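The Ferry to Drikarholm

4 min read

Tania Samarakoon had been told to pack light, and she had tried, she really had.

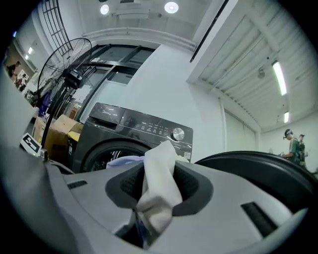
Part One: The Crossing

The morning boat was full of schoolchildren and cheese, and Tania found herself wedged on a bench beside an old man with a cake tin on his knees. He introduced himself as Kavinda Biswas, and before they had cleared the harbor wall he had told her about his hip, his late wife's opinion of his hip, and the lemon cake in the tin, meant for his granddaughter Iresha (she was turning 11, and very serious about it).

"And you, dear? Who's waiting for you?"

Tania looked at the gray water for a while. "My brother, I hope. We haven't spoken in four years."

Kavinda thought this over, as kindly and slowly as he seemed to do everything, and then he pried up the lid and cut her a great crooked slice with his pocketknife.

"But it's her birthday cake!"

"She'll want to hear where the slice went," he said. "You'll have to come by and tell her how it turned out."

So she ate it, every crumb, and when the island came up out of the mist she wiped her fingers and went to stand at the rail, looking for a tall man in a bad hat.

More stories
The Baker of Bayram
A Winter in Pusent
Letters for Asanka Fakir

We use cookies to remember your reading preferences. Accept | Manage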